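Home | Kitchen | Cleaning | Storage | Newsletter

We use cookies to remember your settings. Accept | Manage

How to Clear a Catch-All Table With One Basket

By Fung-ping Lau
15 January 2024

Our table in the Maltitby house collects whatever people are carrying when they walk in. Sauce goes there after lunch, gloves go there after yard work, and by the end of the week there is no room to eat. This is the method I use to clear it. It takes one basket and a second trip through the house.

What you need

A plastic basket with open mesh sides. Mesh lets you see what is at the bottom, and crumbs can be rinsed out. I bought mine at Fasholm and have used it for 4 years. A cardboard box will do, but sauce bottles leave rings in it.

Step 1. Set the basket at one end

Put the basket on the table itself, on the side of your weaker hand. If it sits on the floor you will bend down for every item and give up early.

Step 2. Pick up everything that lives somewhere else

Do not sort yet. Food, wipes and work gloves can all go in together for the short time they are there. Check that caps are closed before you put a bottle in. Stand bottles up against the wall of the basket if they fit, and lay flat packages beside them.

Leave anything that belongs on the table. The small white device stays where it is at the back. 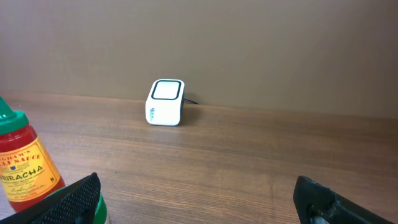
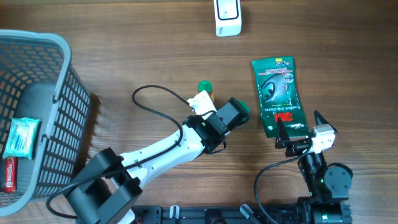
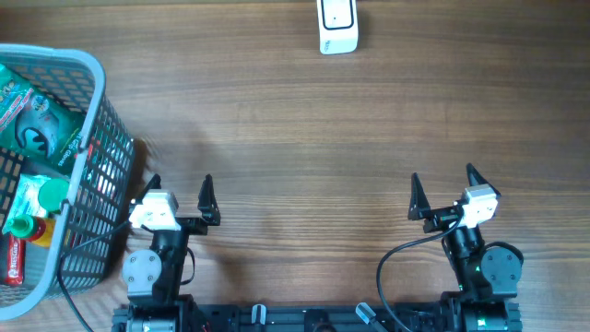

Step 3. Wipe the wood

Use a damp cloth and go with the grain. Lift the basket and wipe under it too. Dry the table with a second cloth. For sticky spots, hold the damp cloth on them for a minute before rubbing.

Step 4. Empty the basket by room

Carry it to the kitchen first and take out only the food. Sauce goes back in the cupboard or the refrigerator door. Then take the wipes to wherever you keep cleaning supplies, and the gloves to the garage or tool drawer. Stop when the basket is empty, and hang it back on its hook.

Step 5. Repeat before it piles up

I do this on Monday and again before the weekend. With a short gap the job takes roughly 4 minutes.

Newsletter: one household tip a week. Enter your email to sign up.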